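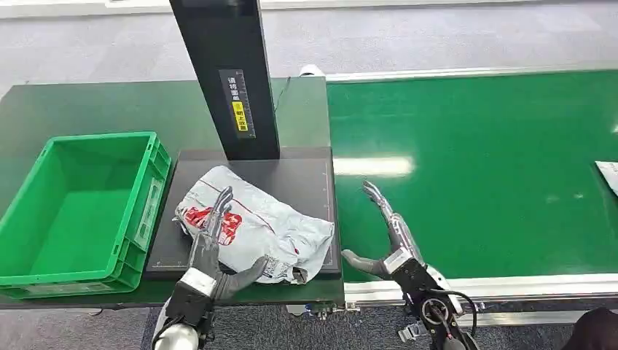
The weighing step at a parcel bench: mailer bag on the scale, crate to the left, conveyor to the right.

How to hand over a weighing bench to a robot and keep the shift running

This guide is for shift leads and site managers at small parcel depots who are putting a two-handed robot on a weigh-and-scan bench. It covers the bench, the change in people's jobs, and the first weeks. It is based on how we did it at Gurnska's depot in Ernville, where parcels come in by crate, get weighed one at a time, and leave on a belt.

It does not cover wiring, network setup or programming. Your supplier does those.

Before you start

You will need:
A bench with a scale and a belt that already work well with a person on them
A written list of what your staff do at that bench, including the bits not in the job description
One person per shift who has time set aside for the robot
A second, fully manual bench that stays open

Step 1. Watch the job for a full shift

Sit by the bench and write down everything the weigher does. On paper the job is: take a parcel from the crate, put it on the scale, wait for the reading, move it to the belt. When we watched, we also saw people flattening bags so the label would read, pulling out torn parcels, answering drivers' questions and telling the next bench when a rush was coming. Decide who will do each of those once the weigher has moved. If you leave one off the list it will land on whoever is standing nearest.

Step 2. Sort parcels by how hard they are to handle

Boxes are easy. Plastic mailers are the slow ones. They crumple, they sag over the edge of the scale, and a loose flap can hide part of the label. Begin with one type and add others later. We started with small boxes and brought in mailers in November, after the staff had got used to clearing stoppages.

Step 3. Fix the positions of things

People will work round a crate that has been put down crooked. Mark where the crate goes on the bench and keep to it. Keep the scale platform clear of tape, pens and cups. Tie back cables that run over the bench top.

Step 4. Tell people early, and tell them what they will be doing

Do this before the robot arrives. At Ernville we said in writing that there would be no job losses from the bench and that hourly pay would stay the same. If you can't promise that, say what you can promise and when you will know the rest.

Weighers moved to three kinds of work: damaged parcels, address problems, and looking after the robot bench. Caoimhe Costello had been on the scale for 5 years and took on the address queries. She told us she missed the rhythm of weighing for the first month and didn't miss the sore wrists. Others liked the change less. One weigher asked to go to the manual bench for good, and we agreed.

Step 5. Train the bench minder

We allow 2 shifts of training. By the end, the minder should be able to:
Stop the robot from either side of the bench
Clear a stuck parcel and restart
Check a weight by hand on the second scale
Change the crate without entering the arms' reach while they are moving
Fill in the stoppage sheet

The last item gets skipped when it is busy. Keep the sheet short: time, parcel type, what was done.

Step 6. Run slowly at first

For the first week we gave the robot 100 parcels a day and sent everything else to the manual bench. Raise the number only when the minder agrees. A supervisor looking at a screen can't tell how often somebody has had to step in.

Step 7. Look at breaks and staffing again

A robot bench doesn't stop for tea, so the minder can end up without a proper break. Put cover on the rota or stop the bench. We stop it. Noise matters too, as does company: minding is lonelier than working side by side. We rotate minders every two hours.

Common problems

Bag slides when released: check that the platform is level and clean.
Label not read: send it to the manual bench and don't let the minder hold bags in place by hand.
Crates piling up at the start of the shift: open the manual bench earlier. Roughly 16 crates waiting is our limit.
Staff switching the robot off without recording it: ask them why before you remind them of the rule. On our Saturday shift the minder was also covering the loading door, and the rota had to be changed.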